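We use cookies to improve your visit. By continuing to browse you accept our use of cookies. Accept | Settings

Tabletop

A tabletop is the flat upper part of a table, carried by legs, a frame or a central post. In everyday speech the word also covers the surface of a desk or workbench. Tabletops are made of wood, stone, glass, metal or plastic, and many modern ones combine a cheap core with a harder outer layer.

History

Early tables in many households were loose boards laid over trestles, which could be cleared away after a meal. Fixed tops became more common as rooms were given over to a single use. An inventory drawn up at Endville in 1638 lists a "long borde with its tressels" apart from the other furniture, a sign that the top and its supports were still thought of as separate goods. The Drasow workshops later sold tops without legs, and buyers had the frames made locally.

Construction

Solid wood swells and shrinks across the grain with the seasons. Makers allow for this by fixing the top with slotted screws or small wooden buttons. The De Bruijn pattern, used for kitchen tables, has a top 19 mm thick with a batten at each end. Stone tops do not move in this way but are heavy and may crack if they are poorly supported.

Finish

A gloss finish is easy to wipe but throws back light from lamps and windows. Matte finishes cut down glare and are often chosen for desks and work tables, though finger marks can show on them. Pale grey and white are common colours where small items have to be seen clearly. 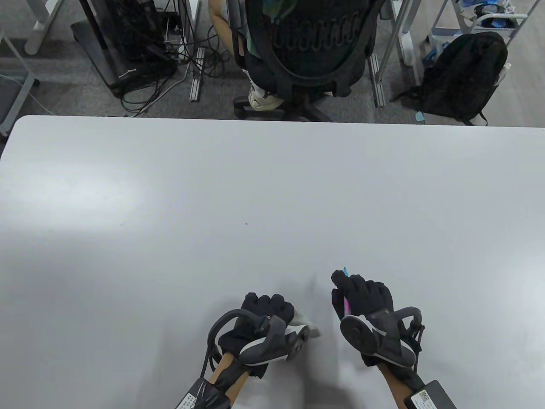

Sizes

Desk tops in the Jultent range are 1000 mm wide, with an extension leaf of 300 mm. Dining tops vary far more, as they depend on the number of seats and the shape of the room.

See also: Trestle table; Workbench; Veneer

Contact us | Copyright notice | Back to top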